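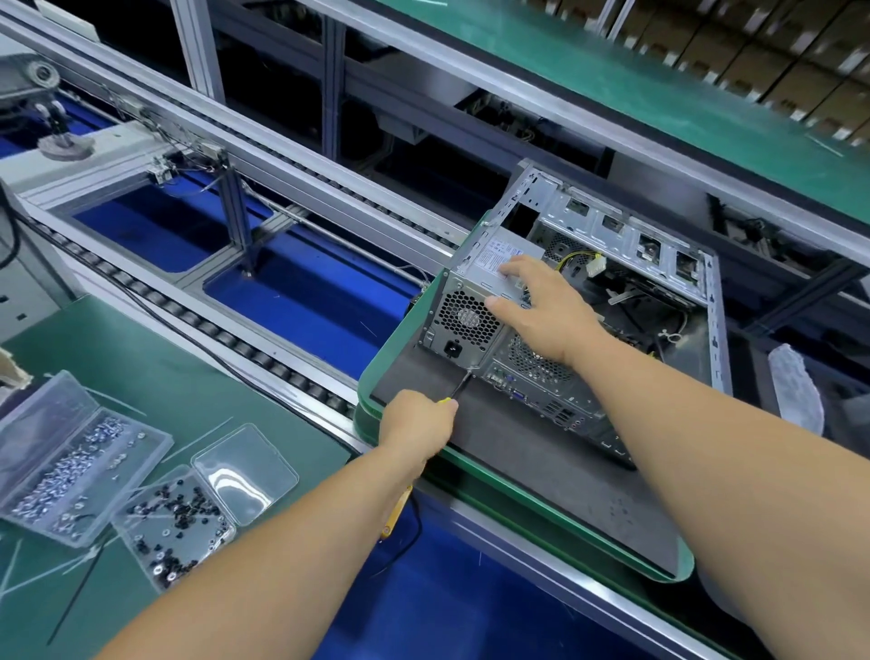

Section 2: Getting your team house on the system

I wrote this part for whoever is opening a new house and has never touched Dreteo before. I set it up from scratch for our Casitia house, made most of the mistakes you can make, and kept notes. If you're moving over from the old spreadsheets, read the caution under step 4 first!

Before you start, have these on the desk: your house code from the sending office, your list of long-term staff, and the arrival sheet for your first short-term team. You don't need the support letters yet (those come in Section 5).

1. Sign in with your house code. Ours is 308, and yours will be on the welcome letter. Type it without spaces. The password field is case sensitive, and the letter prints in all capitals, so try lowercase if it turns you down.

2. Pick your region. Lundunska and Majali are both in the drop-down, but they sit on different pages, so scroll before you decide yours is missing. The region sets your currency and your holidays, and it's a pain to change later.

Note: If your house serves two regions, pick the one where the beds are. You can add the other as an outreach site in step 6.

3. Enter your long-term staff. Put each person in once, even if they cook on weekdays and teach in the afternoons. I entered our kitchen lead twice and the meal counts were off for most of February. Married couples get one household record and two person records, and you link them with the small chain button at the right of the name.

4. Bring in your supporters. Click Import, choose the file, and let it run. We had 1463 names, going back to people who sent a single Christmas gift years ago, and it took nearly 2 hours on our connection. Go make lunch.

Caution: Don't close the browser while the import is running. It won't pick up where it stopped. It starts over at the top and you get doubles of everybody, and then you're the one merging them by hand at ten at night.

5. Check the total.

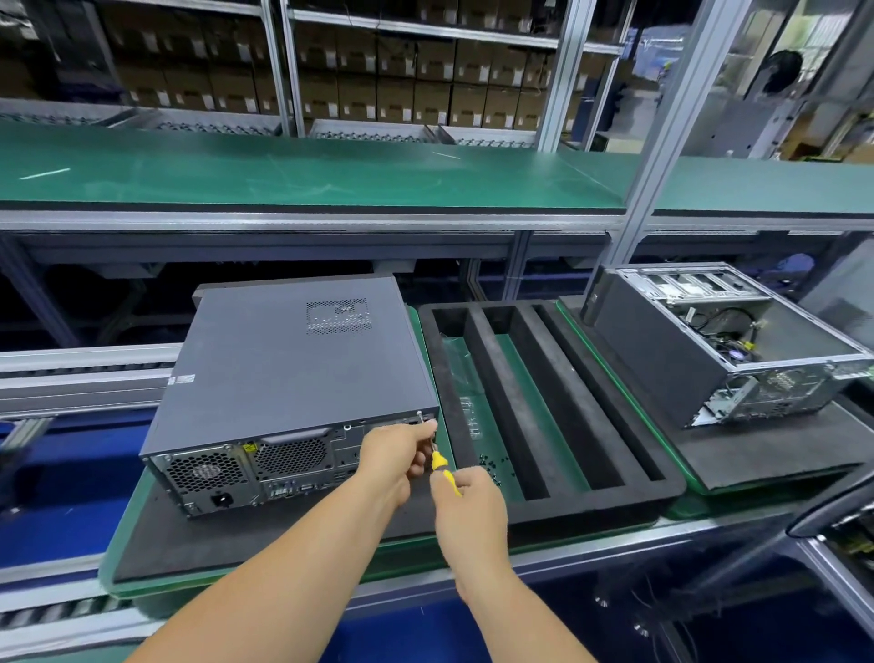 The number at the bottom of the import page should match the last row of your file. Mine came up as 636 the first time, and I had a blank row in the middle of the list where it quit reading. Delete any blank rows, clear the import, and run it again.

6. Add your outreach sites. A site is anywhere a team goes for the day: a school, a clinic, the church across the valley. Give it the name the local folks use, then put the driving time in minutes. I pad ours for the rainy months.

7. Create your first team. Copy the arrival sheet line by line. Allergies go in the Kitchen box and medications go in the Private box. Please don't mix these up, the Kitchen box prints on the sheet that hangs by the stove.

Note: Minors need a guardian contact before the team will save. The button just sits there gray with no message at all, which had me stuck for a good half hour.

8. Print the bed chart and walk through the house with it. Look at every room against the paper, and fix the chart the same day if a bunk has been moved.

Once the chart matches the house, go on to Section 3, Airport pickups.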